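Home News Features Reviews Opinion Archive

Features
September
By Kaisu Nurmi

The patience of the puppeteer

A woman at Costmont is putting away the cutlery, and it is taking her most of the morning. She sits with a control handle in each fist, and on the table a pair of robot arms does as her hands do, a beat behind. When she has finished, someone tips everything out and she starts over.

The company wants 1,000 of these run-throughs before it lets a computer have a go. The idea is that software fed enough recordings of a person steering the arms will eventually steer them itself. In the trade they call each recording a demonstration, a generous word for a session in which a spoon gets dropped, chased along the table and dropped again.

I came out to Costmont because of a brochure. Nelby, the firm behind the project, has been telling investors that its system, Zistine, can be "shown a chore the way you'd show a child." I have shown children how to put away cutlery. They complain, but it doesn't take 1,000 goes, and if you move the drawer to the other side of the kitchen they generally cope.

Zistine doesn't always cope. The staff were frank about this once the marketing fellow had gone for his coffee. Move the tray a hand's width, change the lamp, swap in a shinier set of forks, and a skill that looked settled can fall apart. The cure is more demonstrations, with the tray moved and the lamp changed.

I was given a turn. The handles are lighter than I expected and the arms follow well enough, but you feel nothing through them. You close the gripper and look to see whether you've got hold of anything. My neck was sore within minutes. Operators do 60 runs in a shift, and any run judged too clumsy is supposed to be thrown out. I asked who does the judging and was told the operators do.

The tray they practise on is ordinary white plastic, the kind most of us have in a kitchen drawer. Spoons share one short compartment and forks the next, and the tongs get the long one along the bottom. The narrow slots at the left are the hard part, since an open gripper coming down over one doesn't leave a beginner much room for error.
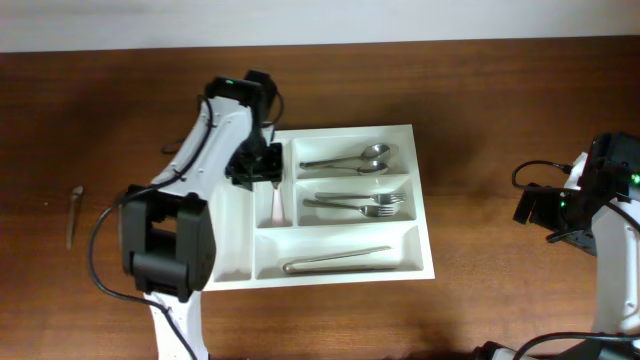 What the numbers leave out

Nelby's favourite figure is that a trained arm sorts cutlery correctly 100 times in a row. I asked to see it and was shown a video. I asked whether the tray had been in the same spot each time, and the answer was yes, for that one.

A rival outfit, Katsaros, takes another approach: its people grab the arm itself and drag it through the job. You can feel the fork touch the plastic, and the recordings are tidier for it. It's slower, though, and a person's hands and sleeves keep getting in front of the camera. Katsaros is now up to 2,000 recordings for wiping a bench.

I don't think any of this is a swindle. The arms do move on their own when the software is running, and it is a strange and rather lovely thing to watch – for the first few minutes, at least. My quarrel is with the word "shown." Showing suggests that someone at the other end has got the point. At Costmont the point stays with the woman holding the handles, who knows what a fork is for and why it goes beside the others.

Her job was missing from the brochure. I asked the marketing fellow what the labour behind each new chore would cost a household, or whoever ends up paying, and he said it was early days. By then she had reached the tongs again.

Next article Previous article Back to Features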